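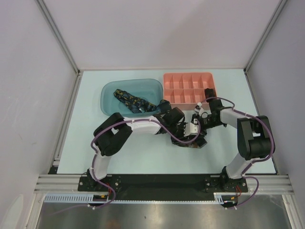

Small stuff storage: one bin or lots of little compartments?
Home Organizing > Closets & Drawers

musia_mornings
OK settle this for me. I've got scarves, bandanas and a frankly silly number of socks, and all of it has to fit in one dresser drawer. Do I fold everything into an open plastic bin, or get one of those divided trays with ten little slots? My drawer is 19 inches wide so I can't do both side by side (I tried, the drawer won't shut).

plumtart1506
Tray! I had a bin for years and every morning I dug to the bottom and wrecked the whole thing. Socks rolled up, one pair per slot, done.

gus_in_the_attic
Disagree. Slots are great until you own something bigger than a sock. A printed scarf folded in a long strip goes in a bin in two seconds. Try stuffing that in a tiny compartment and it comes out looking like a used napkin.

plumtart1506
You roll it, Gus.

gus_in_the_attic
I've rolled it. It unrolls!!

teal_or_nothing
Bin for fabric, tray for hair ties and pins and all that junk. I got 2 trays from Bridotura and one is still sitting empty, so measure what you own before you buy anything. Also get a bin with rounded corners, square ones snag on my drawer runners.

musia_mornings
Ooh, I hadn't thought of hair ties. They're all in a mug right now. Could the bin go in the drawer and the tray on top of the dresser?

teal_or_nothing
That's my setup, yep. Dust the slots now and then, they collect lint like crazy.

plumtart1506
Still say tray for the socks.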